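The Corunport Letter
October 9, 2020

The great table shuffle
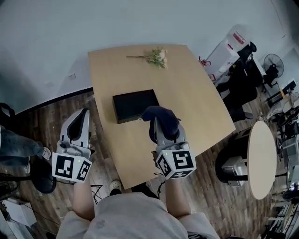
I have moved house in my head at least 400 times since the spring without leaving the sitting room. This is what comes of working from home. You start by wondering whether the desk might be happier under the window, and by teatime you've got a bookcase wedged in a doorway and a strong opinion about radiators.

Several of you wrote in after the August letter to ask how the rearranging was going. Badly, thank you. The sofa has now faced all four walls, and I can report that the one with the damp patch offers the most to look at. The reader in Vusanden who suggested I "float" the furniture in the middle of the room should know that I tried it, and that I now walk to the kettle like a ferry going round a headland.

What I have learned concerns tables. A table pushed against a wall gathers post. A table in the middle of a room gathers people, or would if we were having any round, and in the meantime it gathers post on all sides. Round edges are kinder to the hip than corners, a fact I came to by way of corners. And whatever the man in the Rweyemamu showroom tells you, no table on this earth "seats six comfortably". It seats four comfortably and two who were late.

The Trivusel catalogue arrived last week, all 22 pages of it, and wants me to "zone" my living space with a rug. I own a rug. It lies in the hall, where it zones people on to the floor.

A few practical notes, as promised. Measure the doorway before you measure the room. Put felt under the legs before you start dragging, and not on the evening after, as I did. Draw your plan on squared paper and then let somebody else in the house look at it, preferably somebody who has to live there. Leave any new arrangement alone for a fortnight, however much the lamp annoys you.

Next month: curtains, and whether 23 hooks is too many. Letters on the subject are welcome, and if anyone wants a bookcase, it's still in the doorway.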